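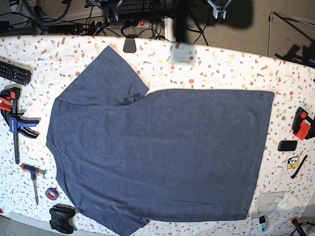
Attachment 1: the T-shirt in heather blue-gray, laid flat on the table

Subject: Color of product photos changes after upload
Shop: Ladbridge
Status: Solved

Hello,

I sell clothes in a small online shop on Plomus. After the update in July, all my new photos look wrong in the shop. On my computer the shirt is blue-gray. In the shop preview it becomes more green, and the pale tablecloth gets a yellow tone. Customers choose by color, so this is a serious problem for me.

What I tried before writing:
Cleared the browser cache, no change.
Uploaded the same file from a second computer, no change.
Saved the file again with quality 100, no change.
Opened the shop on my phone – there the colors are correct.

I have 153 products online. The old ones still look fine, only the uploads after the update are affected.

Reply from Plomus Support, 10:40
Thank you for the clear list. Please tell us which program you use for export, and if the option "Embed color profile" is on. Please also send one original file, without editing.

Reply from Ladbridge, 11:25
I use Bonance, version 6. The option was on. The profile name in the file is a long one and I did not choose it myself. I attached the original.

Reply from Plomus Support, 14:10
We could repeat the error with your file. The new image service removes the profile but does not convert the colors first. Until this is repaired, please export as sRGB and upload again. Files made by the Qiu plugin have the same error, so please do not use it for now.

Reply from Ladbridge, 16:05
I exported as sRGB and now the preview is the same as on my screen. One more question – must I delete the wrong photos first? I have almost 200 of them, with the detail pictures.

Reply from Plomus Support, 16:30
No, you can upload with the same file name and the old photo will be replaced. The preview can need a few minutes to refresh.

Reply from Ladbridge, 17:15
It works with the same name. You can close the ticket, thank you.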